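The Drawer Project, Part Two

27 December 2025

Well, we made it through the holidays, and the kitchen still smells like cinnamon and burnt sugar. I promised in the last issue that I'd report back on my electric bill, so get a cup of something hot, because I have opinions.

For anyone who signed up recently: back in May I got a bill for 136 dollars and just about fell over. I live in a small two-bedroom in Gronwood, I don't run the air conditioning until I'm practically melting, and I'm the kind of person who walks around turning off lights behind other people. So where was it all going? I decided to find out, one room at a time, and write it down for you, which is the only reason I've stuck with it this long (I am a champion at starting things).

The first thing I did was read the back page of the bill, the one with the tiny print. Mine shows the kilowatt hours for the month next to the same month a year earlier. I had used 756. The year before it was a good bit less, and I'd been living in the same place with the same stuff! Or so I thought. I sat down and made a list of everything I'd brought home in between, and oh boy. A second freezer in the laundry room. A dehumidifier. A heated blanket for the cat, who doesn't even use it.

The freezer was the big one. I bought it used from a couple over on Jacobs Street, and it's a beauty, but it's older than my marriage and it hums like a bus. I borrowed one of those little meters from the library (yes, the library lends them, ask at the desk) and left the freezer plugged into it for a week. Then I did the math on the back of an envelope and felt a bit sick. All that money to keep three bags of peas and a turkey nobody wanted!

So I ate my way through it. That took most of the summer, and my family would like it noted that they never want to see another zucchini muffin. By September it was empty, and a neighbor with four teenagers hauled it off happily.
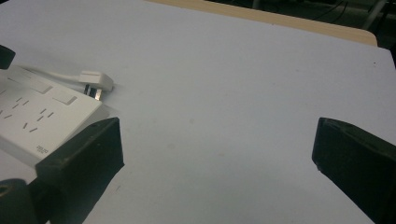 Two switches on the power strip, one higher than the other.

Next came the desk corner, which I'd been dreading. Printer, speakers, two chargers, a lamp, and a shredder I've used maybe twice. None of them pull much by themselves when they're just sitting there, and I want to be fair about that, because I've read articles that make it sound like your phone charger is eating your retirement. It isn't. But I put the whole corner on a power strip and now I click it off when I'm done for the night. It's a small thing and I enjoy it way more than I should. Click, done, bedtime.

The dehumidifier I kept. Our downstairs gets musty and I'd rather pay for it than smell it. I did clean the filter, though, which I had never once done, and I won't tell you what it looked like.

And the result? My last bill was down nearly 290 kilowatt hours from that awful one in May. Some of that is just the weather, I know. Still, I did a little dance in the mailroom and I'm not sorry.

A couple of you wrote in to ask about the slow cooker versus the oven. I ran the meter on my slow cooker with the Rerari bean stew (recipe was in the fall issue, the one with the smoked paprika), going 8 hours on low, and it barely made a dent. I can't plug my oven into the meter, so I can't give you a proper side by side. If anybody has a way to measure an oven, please write and tell me how!

Next time I'm tackling the water heater. I've already found the dial, and it's behind the paint cans.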